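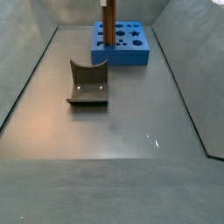 # Tracking down a Z offset that has drifted

If your arm has started tripping its force limit on perfectly ordinary downward moves, there is a very good chance the tool is meeting the surface before the controller thinks it should. Ours did this all through September, and fixing it taught me more about the Stemik controller than a year of normal running (it's a lovely bit of kit once you get to know the logs!).

The symptom was simple enough. The arm came down over the target, kept going for a moment, then stopped dead with a contact fault. Roxana Văduva cleared it and carried on, as we all had been doing, and it came back on the very next cycle.

## Before you touch anything

Hit the stop, wait for the drives to drop out, and put the controller in manual at reduced speed. Keep your hands out of the bin while the drives are live, even if the tool looks parked. A faulted arm can still be holding load against whatever it landed on, and it may shift when the brakes release.

Save the log now. Stemik keeps the last 2,300 lines and then starts overwriting, and a busy morning of resets will eat the bit you want.

## Read the height at the fault

1. Open the log and find the first contact fault, not the latest one.
2. Note the commanded Z and the measured Z on that line.
3. Do the same for a good cycle from before the trouble started.

Our good cycles touched at 292 on the Z readout. The faulted ones were touching 2 mm higher and still being told to go down to the old number. That gap is your fault, right there, and I was absurdly pleased to see it.

## Check by touching off 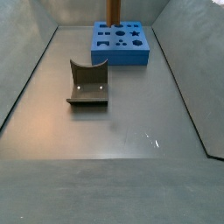 Touching off slowly is the best test I know for this, and you can do it with whatever is already set up. Pick a flat, solid bit of surface and jog down in the smallest step you have. Foam is a bit of a trap, because it gives under load and you can read a false height, so go gently and stop at first contact. Watch where you land, too: the brown rod comes down at the top of the blue block over the back row of cutouts, and with so many openings close together a small sideways error could leave you measuring a hole or an edge. Repeat on the bare floor of the bin and compare the two offsets.

- **Both out by the same amount:** the tool length or mount has changed.
- **Only the block is out:** look underneath it for debris.
- **Different every time:** something is loose. Start at the tool mount.

## Put it right

Ours was the first. Welington Guimarães had refitted the mount with the Priseck adaptor plate, and the tool length in the controller had never been updated. Enter the new length, save it under a new name, and power cycle so it loads.

Then run 200 slow cycles with the force limit left where it was. Please don't raise the limit to make the faults go away! We tried that on the Montecinos cell and bent a bracket.

If you get a fault during the slow run, go back to the log step and start with a fresh save.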